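報道関係各位

毛糸の残り玉を引き取り、新しい糸に紡ぎ直す「Modora(モドラ)」、9月より受付を開始
手編み糸のGarnimari、再生糸の新シリーズ「Lu(ルー)」全13色も同時に発売

手編み糸の企画と販売を行うGarnimari(ガルニマリ、代表:フルリナ・トルンマー/Flurina Trummer)は、ご家庭に眠っている編み残しの毛糸をお預かりし、色ごとに仕分けて紡ぎ直す引き取りサービス「Modora」の受付を、この9月より始めます。あわせて、Modoraで集まった毛糸を原料に含む手編み糸「Lu」を全13色で発売いたします。紡績と染色の工程は、長年当社の糸づくりを支えてくださっているGelico(ジェリコ)にお願いしました。

日ごろ編み物の話題を取り上げてくださる皆さまに、少し長くなりますが、このサービスを始めるまでのいきさつも含めてご案内させてください。

引き出しの奥の、あの毛糸のこと

編み物をなさる方なら、きっと思い当たることがあるのではないでしょうか。セーターを一着編み終えて、最後の糸始末も済ませて、さて手元に残った半端な毛糸をどうしよう、という、あのなんとも言えない時間のことです。捨てるにはあまりに惜しく、かといって帽子を編むには足りず、とりあえず袋に入れて引き出しにしまいます。次の冬にはそこへまた別の色が加わり、気がつくと引き出しが閉まらなくなっている。当社の店頭でも、お客様とそんなお話になることが本当によくあります。

なかには、お母様やおばあ様が遺された毛糸をどうしたものかと、紙袋ごと抱えてお見えになる方もいらっしゃいます。ラベルはとうになくなっていて、素材もはっきりしないけれど、手触りはとてもよいのです。そうした毛糸を前にすると、私どももつい手を止めて、何を編んでいらしたのだろうとあれこれ想像してしまいます(店の仕事が進まないと、たびたび叱られております)。

はじめのうちは、店先に籠をひとつ置いて、不要な毛糸を自由に入れていただき、欲しい方に持ち帰っていただくだけの小さな取り組みでした。これが思いのほか喜ばれまして、籠はひとつでは足りなくなり、棚になり、その棚もいっぱいになりました。持ち帰っていただくだけでは追いつかないのなら、いっそ糸に戻してみてはどうか。そう言い出したのが、商品企画を担当しているアベナ・ギャムフィ(Abena Gyamfi)です。

Modoraのしくみ

Modoraでお預かりするのは、羊毛を主な素材とする編み残しの毛糸です。玉のままのもの、かせのままのもの、途中でほどいて縮れたままのもの、いずれも歓迎いたします。お申し込みは30gから承ります。30gといいますと、ちょうど手袋を編んだあとに残るくらいの量でしょうか。どうぞお気軽に、たまったところでお送りください。

お預かりした毛糸は、まず人の目と手で素材を確かめ、それから色の系統ごとに分けてまいります。ひと口に青と申しましても、緑に寄った青もあれば、灰色を含んだ青もあります。この仕分けをどこまで細かく行うかで仕上がりの表情がすっかり変わりますので、社内でもずいぶん議論を重ねました。細かく分けすぎれば一色あたりの量が集まらず、大らかに分けすぎると、せっかくの色がみな似たような茶色に近づいてしまいます。 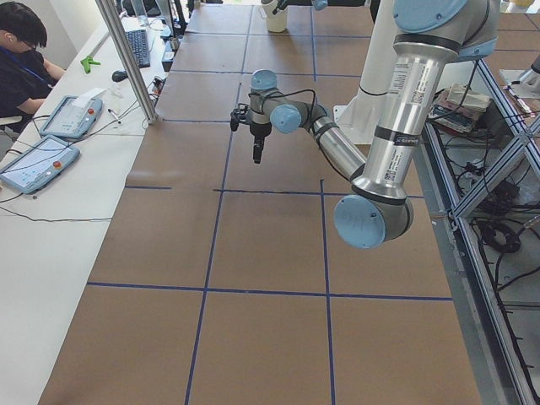 クラフト紙を敷き、青いテープで区切った作業台

仕分けを終えた毛糸は、Gelicoの工場で繊維の状態までほぐし、新しい羊毛と合わせてカードにかけ、もう一度糸に紡ぎます。一度糸になった羊毛は繊維が短くなりますので、そのまま紡ぐとどうしても切れやすくなります。新しい羊毛をどのくらい合わせるかは色によって加減しており、指定の太さに仕上がるまで、Gelicoの皆さまには何度も試紡をお願いしました。無理なお願いばかりで恐縮しきりでしたが、試し編みの編み地を持ってうかがうたび、工場の方々が集まって感想を聞かせてくださったことは、私どもにとってたいへん励みになりました。

Gelicoで紡績を担当するウルス・ライトナー(Urs Leitner)氏からは、次のようなお言葉をいただいています。

「ほぐしてみるまで、どんな繊維が出てくるかわからない原料です。同じ赤の袋でも、よく撚れた硬い糸もあれば、指で引くとほどける柔らかい糸もあります。正直に申し上げて手間はかかりますが、紡ぎ上がった糸をよく見ると、赤のなかに橙や葡萄色がちらちら残っているんですね。染めただけでは出ない色なので、私は好きです。試紡のときの端糸は、妻が鍋つかみにしてしまいました」

新しい糸「Lu」について

Luは、Modoraで集まった毛糸を原料に含む、中細から並太のあいだの手編み糸です。ひとかせ70gで、色は全13色をご用意しました。原料となる毛糸の色をできるだけ生かし、染め足しは最小限にとどめておりますので、一本の糸のなかに細かな色の粒が混じり、編み上がると奥行きのある杢調の表情になります。生成りに近い明るい色から、深い緑、夜のような紺まで、どの色も隣に置いたときに喧嘩をしないようにと、配色には気を配りました。

色の監修は、編み物作家のレナ・チェシラク(Lena Cieślak)さんにお願いしました。色名もすべてチェシラクさんによるもので、「雨の日の屋根」「洋梨の皮」「古い地図」など、声に出すと編みたくなるような名前が並んでいます。「洋梨の皮」は最後まで「まだ固い洋梨」と競っておりまして、打ち合わせの席で本物の洋梨を食べ比べたことも、今では楽しい思い出です。

チェシラクさんは、Luの編み心地についてこう話しています。

「少しざらっとしていて、針の上で滑りすぎません。目が揃いやすいので、編み込み模様を始めたばかりの方にもおすすめしたいです。水を通すとふっくらして、驚くほど表情が変わります。編んでいる途中で思ったより硬いかな、と感じても、どうか一度洗ってみるところまで付き合ってあげてください。私は肩に掛ける小さなショールから編み始めて、そのまま同じ色で帽子まで編んでしまいました」

発売に合わせて、チェシラクさんの書き下ろしによる編み図もお配りします。指なし手袋、丸ヨークのベスト、三角ショールの三点で、指なし手袋はひとかせで編み上がります。編み図には文章による説明と記号図の両方を載せましたので、どちらに慣れていらっしゃる方にもお使いいただけるかと思います。

糸の引換券と、お手元に届くまで

Modoraに毛糸をお送りくださった方には、お礼として、店頭およびオンラインショップでお使いいただける引換券を差し上げます。Luはもちろん、当社のほかの糸や編み針にもお使いいただけます。引換券の有効期間は、お受け取りから一年間です。

毛糸をお預かりしてから糸として紡ぎ上がるまでには、3か月ほどのお時間を、と書きかけまして、Gelicoの方から「きちんと3か月と書いてください」とご指摘を受けました。仕分けから紡績、洗い、かせ上げまで、3か月をいただいております。なお、お送りいただいた毛糸はほかの方の毛糸と合わせて紡ぎますので、ご自分の毛糸だけを糸に戻してお返しすることはできません。この点はどうかご了承くださいますようお願いいたします。

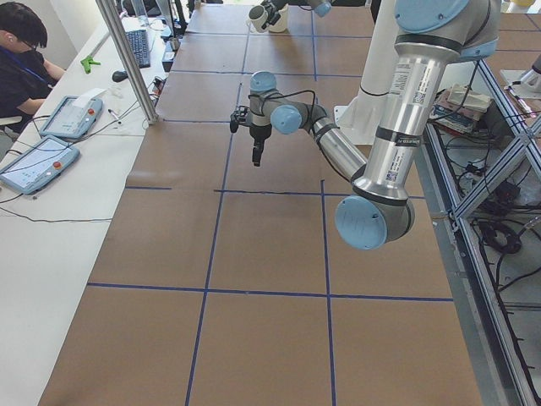 アクリルや綿の混じった毛糸も送ってよいのでしょうか。

羊毛が半分以上含まれているものでしたら、混紡の毛糸もお預かりしています。ラベルがなく素材のわからないものは、そのままお送りいただければ当社で確かめます。綿や麻、アクリルだけの糸は紡ぎ直しには使えませんので、店頭の「ご自由にどうぞ」の棚でお引き受けいたします。

編みかけの作品につきましても、たくさんお問い合わせをいただいております。針を外していただければ、ほどかずにそのままお送りくださって差し支えありません。片袖だけ仕上がったカーディガンや、かかとの手前で止まった靴下など、皆さまそれぞれにご事情がおありかと存じます。ただ、ボタンやファスナー、ビーズの付いたものは、お手数ですが取り外してからお送りください。防虫剤の香りが強く残っているものは、何日か風に当てていただけますと助かります。

店頭での催し

受付の開始に合わせ、9月のあいだ、店内に仕分けの体験コーナーを設けます。お持ちくださった毛糸をスタッフと一緒に色ごとに分けていただく、ただそれだけの催しなのですが、試しに常連のお客様にお声がけしたところ、皆さま思いのほか夢中になられて、お茶が冷めるまで手を動かしていらっしゃいました。お子様の参加も歓迎いたします。時間は午前10時から午後4時まで、ご予約はいりません。

また、撚りのかけ方や繊維の長さについて知りたいという声におこたえして、当社で糸の設計を受け持つカスン・クマラシンハ(Kasun Kumarasinghe)による小さな講座も開きます。クマラシンハはふだん口数の少ないほうなのですが、撚りの話になりますと途端に止まらなくなりますので、質問をたくさんご用意のうえお越しください。スピンドルを使った糸紡ぎの実演も予定しております。

代表フルリナ・トルンマーより

「私は祖母に編み物を教わりました。祖母は着られなくなったセーターを冬の終わりにほどいて、湯気に当ててのばし、次の冬にはまた別のものに編んでいました。子どもの私には、玄関マットのような色の毛糸がいやで仕方なかったのですが、今になって思い返しますと、あの毛糸には家族みんなの服の色が入っていたのですね。Modoraという名前は、糸が戻ってくるように、という願いを込めて付けました。引き出しを開けて、もう編まないだろうなと思う毛糸がありましたら、どうぞ私どもに預けてみてください。そして、ついでに昔の編みかけが出てきて、やっぱり続きを編もうと思われたなら、それもとてもうれしいことです」

商品およびサービスの概要

サービス名:Modora(モドラ)
内容:羊毛を主な素材とする編み残しの毛糸の引き取り
受付開始:9月
受付量:30gから
受付方法:店頭へのお持ち込み、または郵送(送料はお客様のご負担となります)
お礼:当社の店頭およびオンラインショップで使える引換券

商品名:Lu(ルー)
素材:羊毛(Modoraで集まった毛糸を再生した羊毛を含む)
内容量:ひとかせ70g
色数:全13色
お手入れ:ぬるま湯での手洗い、平干し
販売:Garnimari店頭およびオンラインショップ

取材および糸見本について

Luの糸見本と、チェシラクさんの試し編みの編み地を、報道関係の皆さまに貸し出しております。仕分けの様子の取材や、Gelicoの紡績工程の見学をご希望の場合は、日程の調整にお時間をいただくことがありますので、お早めにご相談ください。ご担当の方ご自身の引き出しに眠っている毛糸のお持ち込みも、心よりお待ち申し上げております。

本件に関するお問い合わせ
Garnimari 広報担当 アベナ・ギャムフィ
受付時間:午前10時から午後4時まで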